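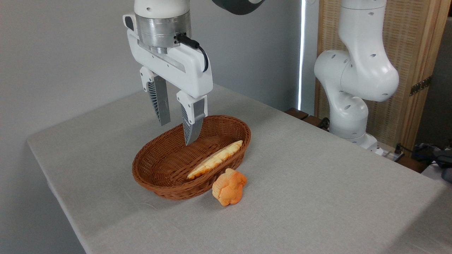

Última modificación de esta página: 1 de agosto de 2021

4.2. Tiempos de respuesta en derrumbes parciales de vivienda

De los 1,723 avisos revisados, 734 corresponden a fallo de elemento interior (cielo raso, entrepiso, escalera). El resto: fachadas, muros medianeros, cornisas, y un grupo mal codificado que se dejó fuera del cálculo. Ver nota al final de la sección.

El registro de Amdale distingue entre hora de aviso, hora de salida y hora de llegada. El de Uvatum no – sólo aviso y llegada. Para poder comparar se trabajó con el intervalo aviso-llegada en ambos distritos, aun sabiendo que mezcla demora de despacho con demora de traslado. Limitación seria, se discute en 5.1.

Mediana en zona urbana por debajo de la mediana rural, como era de esperar. Lo menos esperado: la diferencia casi desaparece cuando el equipo de rescate técnico sale con la primera unidad y no a petición del mando. En Uvatum ese envío simultáneo es norma desde junio; en Amdale queda a criterio del operador. Las fichas de Amdale muestran bastante variación entre turnos, sin patrón claro por hora del día.

Se analizó la distribución por distrito. Los valores extremos a la derecha son casi todos de caminos sin numeración. Se revisaron uno por uno contra la grabación de radio, 28 en total, y en 25 el retraso viene de una dirección incompleta en el aviso inicial. Los otros tres, sin explicación en la ficha.

Figura 3. Brazo robótico con pinza sobre una cesta de mimbre con una barra de pan.

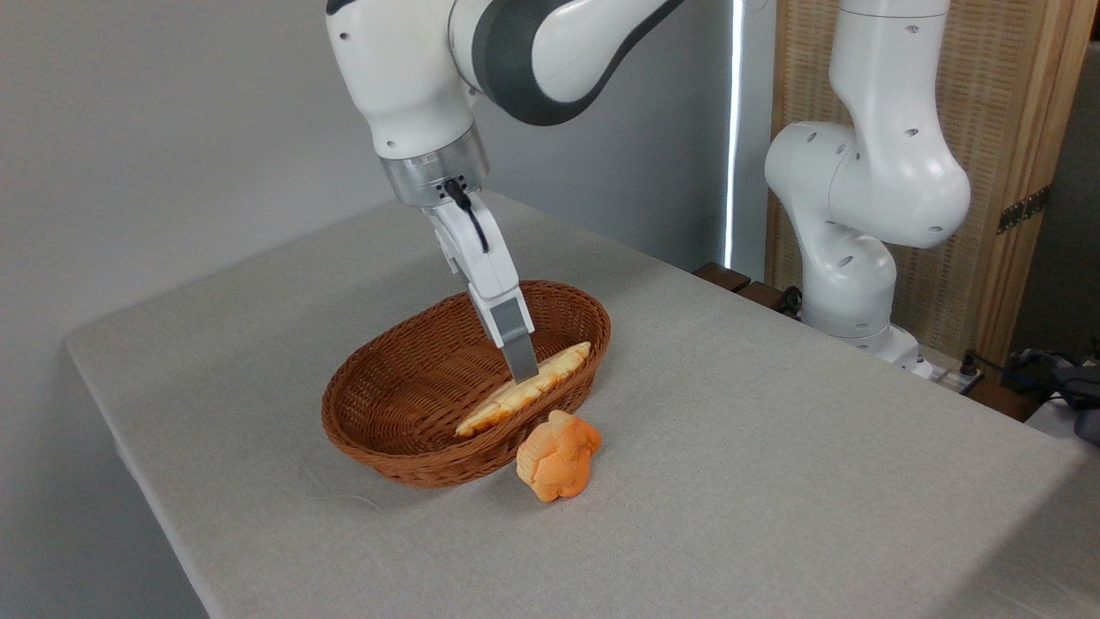 En cuanto a personas atrapadas, el dato del aviso es poco fiable. Muchas veces la víctima ya está libre cuando llega la primera dotación, liberada por familiares o vecinos, y el mando rebaja el nivel estando ya las unidades en camino. Esto infla el número de salidas "innecesarias" si se mira únicamente el código de cierre. Aquí se usó el código de aviso y el de cierre por separado. Se recomienda lo mismo a quien repita el analisis.

El apuntalamiento posterior tampoco queda bien recogido. Frimpong (la herramienta de partes que usan los dos distritos) tiene un campo de texto libre para ello y cada jefe de dotación escribe lo que quiere: "apuntalado", "asegurado", "ok", o nada. Se recodificó a mano en tres categorías. Dos codificadores, desacuerdos resueltos por un tercero.

Comparado con el estudio anterior de Curkititz, que tomaba sólo edificios de más de dos plantas, nuestros intervalos son más largos en el tramo rural y parecidos en el urbano. No es comparación directa, la muestra es otra y el protocolo de despacho tambien.

Nota: los avisos mal codificados son sobre todo caídas de ramas sobre cubiertas, registradas como derrumbe. Se conservan en el archivo completo pero no entran en la distribución ni en las medianas.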